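Subject: Re: [kitchen-talk] Cold storage for cooking oil, is it worth the drawer space?
List: kitchen-talk

I have read this thread twice now and I'm still waiting for someone to say what they compared. A few pictures first, then my objections.
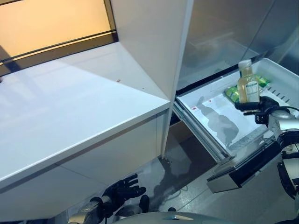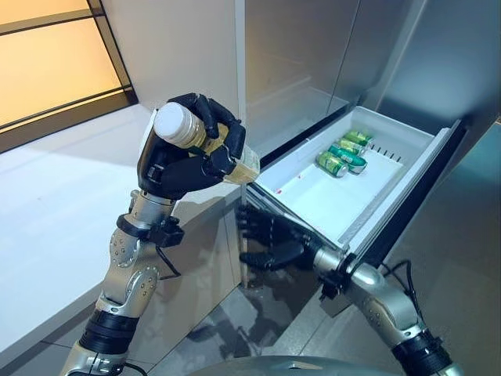
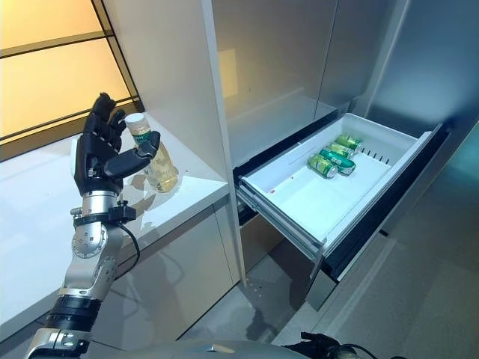

Vandana Katiyar

On Monday, Elisa Pellegrini wrote:

> I've kept all my oils cold since the Suksawat class in August and
> I will never go back. They last at least twice as long and the
> flavor is cleaner. The teacher said light and warmth are what kill
> an oil, and that one kept on a shelf by the stove is half spoiled
> before you finish it. I threw out three bottles when I got home.
>
> I also bought the Skukora stoppers she recommended. They keep the
> air out completely. Worth every cent, and I'd say the same about
> the Kestau fridge thermometer.

Elisa, I don't doubt that you like your oil better now. What I doubt is "twice as long." Twice as long as what? You threw out the three bottles you could have compared it to. If one of them had stayed on the shelf, and one of the same age had gone in the fridge, and somebody else had poured them for you without saying which was which, I'd be listening.

The general idea is fine. Heat, light and air all make oil go stale faster, and walnut or flaxseed oil does better cold. I keep my walnut oil in the fridge door. But plain canola in a house that gets through a bottle every few weeks? It's gone before it has the chance to turn. You are giving up room in the fridge to protect something from a problem it was never going to have.

Then there's the olive oil question, which came up here last winter and never got settled. Cold olive oil goes cloudy and thick. It clears again on the counter and I don't think it's harmed, but you have to wait for it, and I have never once known at 9 in the morning that I'd want a dressing at noon. People who tell me this is no trouble seem to have bigger kitchens than mine.

The stoppers. "Completely" is a big word. Every time you pour, air goes in to take the place of the oil, and then you seal that air in with it. A good stopper beats no stopper. Does a Skukora beat the screw cap that came with the bottle? I've asked on two lists, and all I get is people telling me how nice it feels in the hand. The Drivix ones had the same praise a couple of years back and mine leaked down the side of the bottle from the first week.

I'd also be careful with anything a teacher says when there's a shelf of things for sale next to the door. That isn't a charge against Suksawat. I took the bread class and liked it — but I came home with a scraper I didn't need.

If anyone wants to do this properly, I'm in. Buy two small bottles of the same oil, same date on the label, open them together. One in the cupboard, one in the fridge. Smell and taste after 10 weeks, blind, both at room temperature. There are some 1000 people on this list and I'd settle for a handful. Write down what you think before you look at the labels, please, and post it even if it's boring.

Elisa, does the class handout say where the "half spoiled" figure comes from? If it does, could you type that part out for us?

Vandana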